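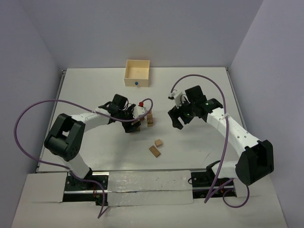

Does knocking on wood bring luck?

Lots of grown-ups say so. Ask them how it works and they go quiet.

Where did it come from?

One story says people long ago knocked on trees to wake friendly spirits. Nice story - but where is the proof? I haven't found any.

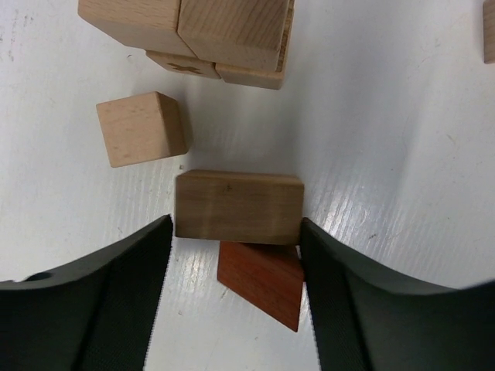
But it worked for me!

Did it? Maybe you knocked and then won your game. Would you have won anyway? We remember the lucky days and forget the rest.

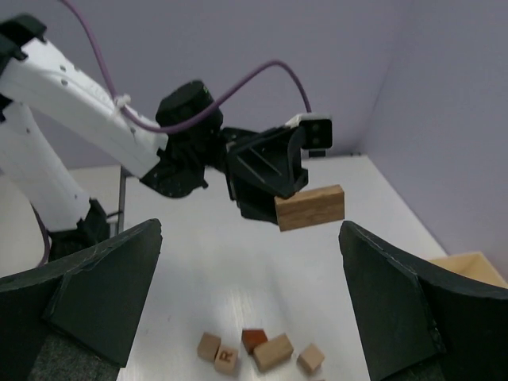

Test it yourself

Flip a coin 200 times. Knock on wood before half of the flips and guess heads or tails every time. Write down all your guesses, even the wrong ones - especially the wrong ones.
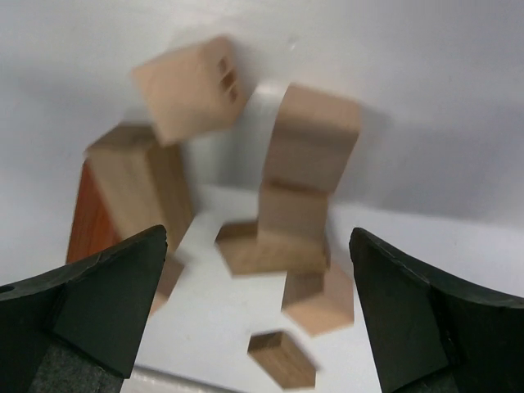
Photo: Ro-un Ok / Tikside

Did knocking help? If your scores are close, I'm not surprised.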